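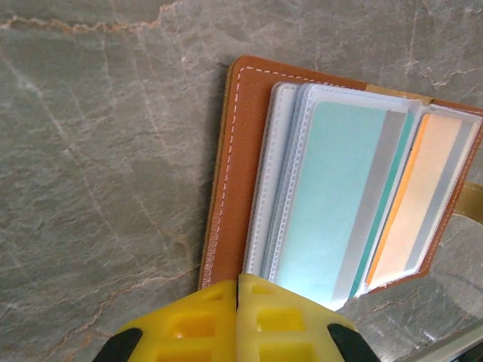
4.2 Who got an answer about the well permits

I'll be upfront that I went into this part of the study expecting the letters to matter more than they did. Elmont's water district had 2442 written comments on the Lultidov gravel pit by the time the comment window closed in March, and I read every one of them (my eyes have forgiven me, mostly). What I wanted to know was pretty simple: when a resident asked the district a direct question about their well, did anyone write back with a direct answer?

Mostly, no. I set aside the form letters first, which left a much smaller pile, and then sorted what remained by whether the writer had asked something a yes or a no could settle. "Will you test my well before digging starts?" counts. "Shame on you" doesn't, though I enjoyed reading those more.

Figure 2. A card holder on a marbled stone surface.

The replies I could match to questions came out of two offices, and they read very differently. The Chege branch office wrote short, plain notes and usually named a month for the testing. The main office sent the same three paragraphs to everybody, even to one woman who had only asked for the meeting time. I coded those as non-answers, and a second reader agreed with me on all but eight.

One wrinkle: letters sent before 2000, when the first pit was proposed, sit in a separate box and aren't dated well enough to use. I've left them out here and come back to them in section 5, along with the Plastora landfill letters, which have the same problem only worse.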